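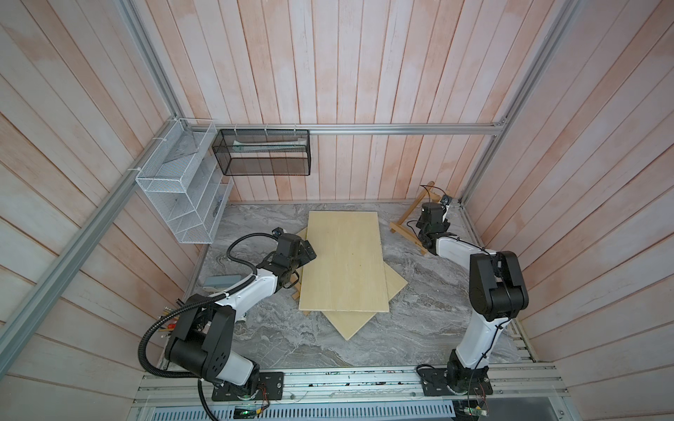 Coppens Customer Support
Ticket: Stonska chair, rails not closing up against the leg
Status: Closed
Opened: 4 January 2026
Product: Stonska small chair, unfinished wood, flat-packed
Also on the order: Zikness panel set
Submitted by: Consuelo Alvarado
Category: Assembly / fit

Original message

I'm putting together a Stonska chair and I can't get the two side rails to close up against the leg on one side. The other side went together with no trouble. On the bad side there is a gap of 2 mm where the upper rail meets the leg, and a smaller one at the lower rail. The chair stands, but it rocks if you push down on the corner.

What I have done so far:

Checked the parts against the sheet in the box. Everything on the list was there.
Took the bad side apart and put it back together. Same gap.
Swapped the upper and lower rails on that side. They are different widths, so this was obviously wrong, and I swapped them back.
Tightened the bolts harder. The gap got a little smaller and the leg started to twist, so I stopped.

I also have the Zikness panels for the seat. I haven't fitted any of them. One of them seems long to me. The sheet says 265 mm for the seat panel and I don't want to sand or trim anything until I know whether the frame is square.

I'd like to know if I have a bad part or if I'm doing something in the wrong order. I'm not looking for a refund. The wood is nice and I'd like to finish it.

Support reply 1

Hello Consuelo,

Thank you for the clear list. Please don't tighten the bolts any further for now. The legs are solid wood, and if the joint is held open by something inside it, more force will crush the edge of the hole.

Can you tell us:

1. Which leg has the gap. If you stand behind the chair, is it left or right, front or back?
2. Whether the rails have a dowel as well as a bolt at that end, and whether the dowel was glued.
3. The length of the dowels left in the bag, if there are any.
4. What surface you are building on.

A picture of the chair as it stands would help, with the seat panel near it if possible.

Customer reply

1. Behind the chair, it's the right front leg.
2. Both. No glue. The sheet says to dry fit first, so I did.
3. There are spares in the bag and they measure 24 mm. I used a steel ruler.
4. A flat hard surface with a gray stone pattern. I put a level on it and it's fine in both directions. The good side of the chair sits flat on it.

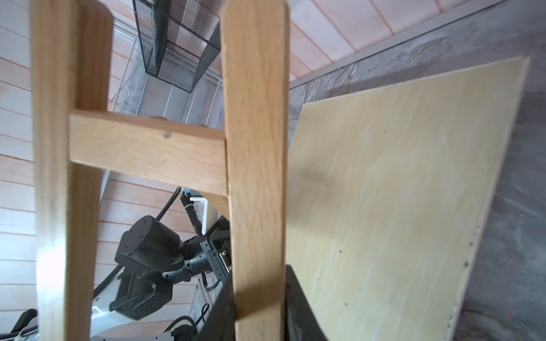 Chair standing, thin panel leaning to the right of it.

The panel next to it is one from the Zikness set. It's much thinner than the rails and it has a few small dark specks on the surface, which I assume is just the wood. If the specks are a defect then tell me, but I don't mind them.

Something else I noticed afterwards. When I took the side apart for the second time, one dowel came out with the rail and the other stayed in the leg. On the good side both of them stayed in the leg. I don't know if that matters.

Support reply 2

Hello Consuelo,

It may matter quite a bit, so thanks for mentioning it.

The specks on the panel are natural and we don't treat them as a fault. They will still be there under oil or clear varnish, and will mostly disappear under paint.

On the joint: the dowel length is correct. The hole in the leg and the hole in the rail should together be slightly deeper than the dowel, so there is a little empty space at the end when the joint is closed. If one of the two holes is shallow, or has packed sawdust at the bottom, the dowel touches bottom before the wood meets. The joint then stays open by the same amount every time you build it, which matches what you describe.

Please try the following before anything else:

Take off the right front leg. Leave the rest of the chair together.
Pull both dowels. If one is tight, turn it with pliers over a piece of cloth. Pulling it sideways can chip the rim.
Turn the leg so the holes face down and tap the back of it with your hand.
Push a thin nail or a toothpick to the bottom of each hole, mark the depth with a pencil, and compare the two legs.
Do the same with the ends of the rails.

Send us the four depths. You don't need to be more exact than a ruler allows.

About the seat panel, please measure it along the grain. The sheet gives the length in that direction only, and the panel is easy to measure the wrong way. The Zikness set has more than one size in it because it is also sold for the Standitz stand, and the two rectangular sizes are close.

Customer reply

I measured the panel again. Along the grain it's right, 265 mm. I had been holding it the other way around against the frame. So that part is my mistake and the panel is fine. You can take it off the ticket.

Depths: the two holes in the leg match the good leg. Lower rail also matches. The upper rail is shallow at that end. I tapped it and got a pinch of sawdust out, then scraped with a toothpick and got more. After that it was a bit deeper, but still not the same as the others.

I put the side back together dry. The lower rail now closes completely. The upper one still has a gap, less than before. I can get a business card into it but not two.
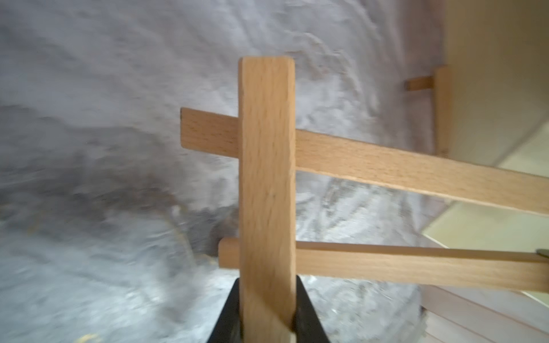 Upright with the upper and lower rails running behind it. The lower one is the narrower of the two.

I also looked at whether the rails are straight, since I had the part apart anyway. I held each one against the edge of the ruler and saw no light under it.

Questions:

Can I just shorten the dowel? I have sandpaper and a small saw.
Should the rails be flush with the outside face of the leg, or set back a little? The sheet has a drawing but it's small.
Is there a right way round for the upper rail?

Support reply 3

Hello Consuelo,

Good progress. Your answers in order:

Yes, you can shorten the dowel. Take off a small amount at a time from one end, then round that end over with sandpaper so it goes in easily. Do this only for the shallow hole. If you shorten the others you lose strength for nothing. If you would prefer not to cut anything we can send you a new upper rail, and you can wait with the chair as it is.

The rails are set back slightly from the outside face on the Stonska. It doesn't need to be measured, since the holes decide it. If your two sides look the same as each other, they are right.

The upper rail can go either way up, but the end with the shallow hole should stay where it is until you have fixed it, so that you know which one you're dealing with. A pencil mark on the inside face is enough.

There is one more thing to check. On your last picture there is a small dark piece of metal at the far right end of the lower rail. We can't tell from the picture what it is. Please look at that end and make sure that whatever hardware is there is fully in and isn't resting on the edge of the wood. A part that sits proud at one end can push the rail over at the other.

Order for the final build:

Fit all dowels into the legs first, with none in the rails. This is how the good side came apart, and it's the better way.
Put the lower rail on, then the upper rail.
Start every bolt by hand. Go around the chair and bring each one up to light contact.
Set the chair on its legs on your flat surface and press down on the top with an open hand.
Then tighten with the 5 mm key, a quarter turn at a time, going from corner to corner.
Fit the seat panel last. It should drop in without force.

If the chair still rocks after that, loosen all the bolts by half a turn, press down again and retighten. Most of the rocking we hear about comes from tightening one side completely before the other.

Customer reply

Done. What I did, in case it's useful to someone else with the same problem:

Cleaned out the shallow hole again with the toothpick and a straw. Blew into the straw, which I don't recommend without closing your eyes.

Sanded the dowel instead of sawing it. It took around ten minutes because I kept stopping to test it. I went with sandpaper on the table and rubbed the end of the dowel in circles. The saw would have been faster.

Checked the hardware at all the rail ends. One bolt was not all the way in. I'd put it in at a slight angle the first time. I backed it out and started it again with my fingers and it went in straight.

Built everything in your order. Dowels in the legs, lower rail, upper rail, bolts by hand, press down, then the key.

Both rails on the right side now close against the leg. I can't get a card in anywhere. The chair doesn't rock on the flat surface. On my kitchen floor it rocks a tiny bit, but so does everything else in there.

The seat panel dropped in the first time I tried it the right way around.

One comment about the instruction sheet – it would help if it said to put the dowels in the legs and not in the rails. It only shows them floating between the two. And an arrow for the grain on the panel drawing would have saved me a message.

I haven't glued it yet. Is wood glue fine for the dowels, and do I need to take it all apart again?

Support reply 4

Hello Consuelo,

Ordinary wood glue is fine. You don't need to take it all apart at once. Do one side, let it set overnight, then do the other. A small drop in each hole is plenty, and wipe off anything that squeezes out with a damp cloth before it dries, or it will show as a pale patch if you oil the chair later. The seat panel isn't glued.

Both of your comments on the sheet have gone to the people who draw it. The next printing is planned for March.

We've noted a shallow hole on the upper rail against your order. If the joint opens up again at any point, reply to this ticket and we'll send the rail. You won't have to measure anything again.

Internal note

Cause: upper rail dowel hole shallow at one end, packed sawdust. Second cause: one bolt cross-started. Panel length query withdrawn by customer, measured across the grain.
Parts sent: none.
Linked: instruction sheet change, dowel position and grain arrow. Check whether the Standitz sheet has the same drawing.

Ticket closed by support. Customer can reopen by replying.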